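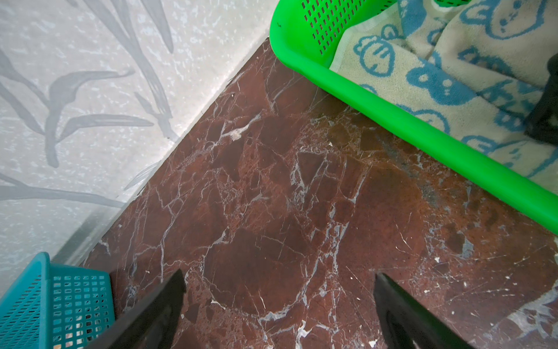 Section 2. Before You Order: Planning and Budget

Read this section before you sign anything. Most of the calls our support desk takes about the Geltach gripper kit concern matters that were settled, wrongly, on the purchase form.

2.1 Survey the floor

1. Walk the whole area where the unit will work. Take the real route, with the furniture where people leave it.
2. Note the surface of each room on the survey sheet (form T-10). Polished stone, tile and carpet go in separate columns. "Nice" is not a surface.
3. Sweep, then look again. Crumbs count as floor until they are removed.

Note: Heavily veined or patterned stone can confuse the depth reading at close range. If you have it, tick box 4 and order the matt calibration card now. Ordered later, it travels alone and pays its own postage.

2.2 List what it will handle

1. Write down every item you expect the gripper to pick up, carry or put down.
2. Measure baskets at the rim, including the thickness of the rim itself. The fingers open to a fixed limit and cannot be persuaded.
3. Mark soft items (towels, cloths, clothing) with an S. These need the padded fingertips, sold in pairs.
4. Cross out anything you added to impress the finance department.

Caution: Do not budget for one set of fingertips. They wear, they split, and they roll under things. Allow two spare pairs for the first year.

2.3 Work out the cost

1. Start with the kit price on your Camitz quotation.
2. Add the wall charger, the spare fingertips and the carrying case. The case is listed as optional, in the sense that an umbrella is optional.
3. Add 30 hours of staff time for set-up and training. Buyers who enter zero here still spend the hours — they just spend them crossly.
4. Add 10 per cent for whatever you forgot in steps 1 to 3.

Note: The Trosstead service plan must be chosen at the time of order. It covers the wrist camera and cable. It does not cover stairs.

2.4 Place the order

1. Send the survey sheet, the item list and the signed quotation together. Orders with a part missing go to the back of the queue.
2. Quote part number 732 for the kit with wrist camera.
3. Allow 40 working days for delivery. Orders received in May take longer, as the Tilahun warehouse does its stocktake then.
4. Name one person to receive the goods and write a phone number that somebody answers.

Survey questions go to Ignacio Huenchumán in Pre-Sales. Please have form T-10 in front of you when you ring.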